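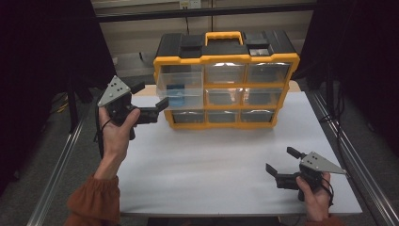 *Drawer work at the bench, both grippers in hand.*

December 18, 2019

I stayed late to finish the equipment list for next year, and it is still not finished. The form wants one number in the last box and I have three different ones, depending on which page of my notebook I believe.

What I know for certain is that we have 2,000 dollars for hand tools and consumables until July. The arm comes from another budget and I must not touch it, also not for cables. So everything we hold in our hands, everything we put on the table, and everything we wear out has to fit inside this amount.

The second pair of hand-held grippers is the big question. The quote from Lirkent is 1,317 dollars for the pair, with plates and straps included but without delivery. If I say yes, 683 dollars remain for half a year. If I say no, we continue with one pair, and when a finger breaks we all sit and wait for the post. In the autumn we lost four working days this way. I wrote those four days into the form as an argument, then I took them out, then I put them in again.

Today's task was the drawers, and I did most of the session myself. I like this task more than the folding one. The case is yellow and black with nine clear drawers, and you can see the blue thing through the plastic before you reach for it. But it is not kind to the fingers of the gripper. The drawers are small and you must come in quite straight, otherwise you push the whole case back. After an hour my wrists were tired and my thumb was stiff. I should ask for softer straps. I looked at the Pomare catalogue and they have padded ones at 40 dollars a set, which seems a lot for a piece of cloth, but I have put down one set to try.

Then the finger pads. Flirimer sells them only in a large box, and the box costs 261 dollars. I asked by email if we can buy half a box and the answer was a very polite no. We will use the whole box anyway before the summer, I think. With the grippers, the straps and the pads I come to 1,618. That leaves 382 for delivery, for more small cases and boxes to practise on, and for whatever I have forgotten. I always forget something. Last year it was batteries.

There is also the matter of the table. I would like a second one with the same aluminum rails, so that one task can stay set up while we prepare the next one. Every time we change the task we lose most of a morning. But a table counts as furniture – this I learned today from the form – and furniture must be asked for separately, on a different form, by a date that has already passed. So the table goes to the next year, at the top of the page, underlined.

Jaldale wants the final list on Friday. I think I will ask for the grippers and keep the rest small. Before that I need to write to Lirkent and ask two things: how much is the delivery, and can the fingers be bought alone. If single fingers are cheap, maybe the second pair can wait and I have worried all week for nothing. I should have asked this first.

Also to check tomorrow: the price of drawer cases in other sizes, and whether the 40 is with tax or without.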